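Wirenholm padlock set — notes on the gripper contact fault

This folder holds the recordings from the two-arm padlock task on the Wirenholm bench, along with the log excerpts for the gripper contact fault first seen in September. If you only want clean runs, use the list in clean_runs.txt and skip the rest of this file.

Task

Padlocks are laid out on the marble top between the two arms. One arm picks a padlock up by the body, the other takes it by the shackle, and the first arm lets go. Both arms run from the same Pendlow controller. Maintainer: Remigiusz Wróbel.

What went wrong

In 5 of the 45 runs the grippers touched during the approach. The planner checks clearance between the arms using the link models, but the finger models in the Drondard config were the old short ones. The fingers now fitted are longer, so the planner saw free space where there was none. In 3 of those runs the controller stopped both arms on a torque limit. In the other 2 the contact was light enough to stay under the limit and the run carried on with one finger pushed out of line. Those are the bad ones — the gripper position reads normal in the log and the grasp point is wrong from there to the end of the run.

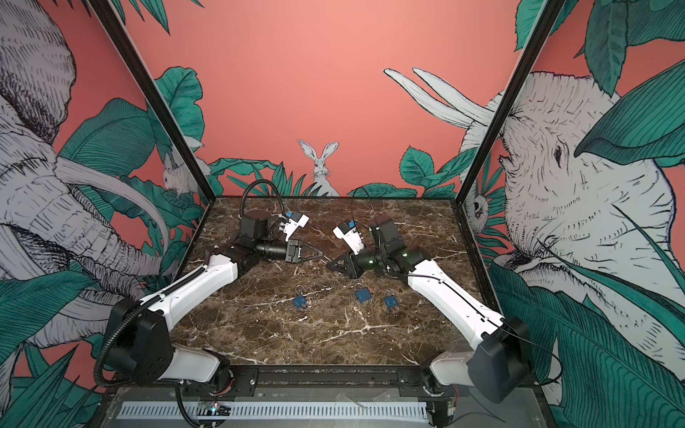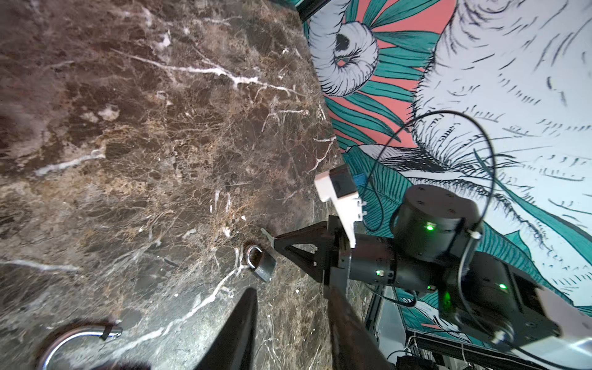

Bench overview (first) and wrist camera (second), arms over the marble top.

How to find affected runs

Each run has a file called status.txt. The values are:

ok — no contact found
stopped — torque stop, both arms halted
contact_late — contact found on review, run not stopped

Runs marked contact_late should not be used for training grasp points. The video is fine for other uses. Runs marked stopped end early and have no release step.

Changes since

Finger models replaced with measured ones. Minimum gripper gap raised in bench.yaml. Torque limit on both wrists lowered, which causes a false stop now and then when a shackle catches on another padlock.

Known issues

The Rojanasak export script drops the status field. Read it from the run folder instead.
The gripper zero is only checked at startup. A finger that shifts during a session will not be caught until the next restart.
After any torque stop, cut power to the arms before reaching in. The software stop leaves the motors holding.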